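Workshop > Grippers & Hands > Hand-held tools

Print this page | E-mail this page

Are flat plate fingers worth 70 dollars over soft ones?

Loretta Tran
I have a Umik hand-held gripper with the soft fingers. Drarngate sells rigid plate fingers for it and claims they hold "anything on your desk." I've heard that before. Has anybody tried both on bottles?

Silvan Grabner
Had both since December. The plates are fine on boxes. On round plastic they touch along two thin lines and the bottle can twist. The 700 grip cycles in the ad don't say what was gripped, so I'd ignore that number.

Leilani Calloway
soft ones wear out, just get the plates

Thanakorn Nuchit
I'd want a week of my own tries before paying. Borrow a pair if you can, and use a bottle, something flat and something that rolls. My plates needed tape on the inner faces before I trusted them.

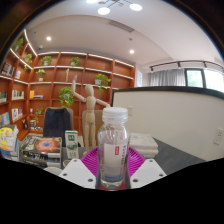 Does the tape change how far the fingers close?
By the thickness of the tape on both sides, so redo the zero position after you put it on.

Related items
Umik finger screws keep backing out
Wide lens or 2 cameras on the wrist?
Park controller vs. Gresalstead controller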